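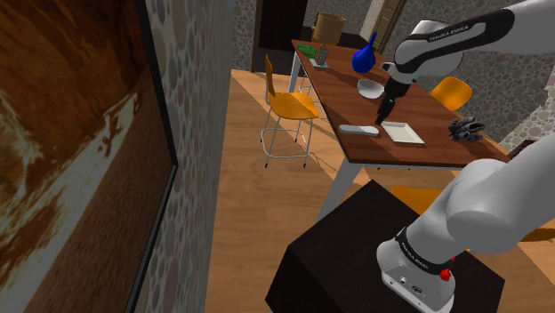

Rendered interior with dining table and lamp

Butdale Farm Box - Progress Report, June

Work on the brand and website for the Butdale subscription remains on schedule. The revised logo and label set were approved by Sarla Ahuja on Tuesday, and printing has been placed with Colport. Nine growers have supplied text for their profile pages; three are outstanding. The trial sign-up page has drawn about 100 households.

Delivery-area wording is still under review - Dinesh Upadhyay will confirm the Lodhi route before the page goes live. No change to the approved budget is requested.

Submitted by Neelam Nautiyal, Cerside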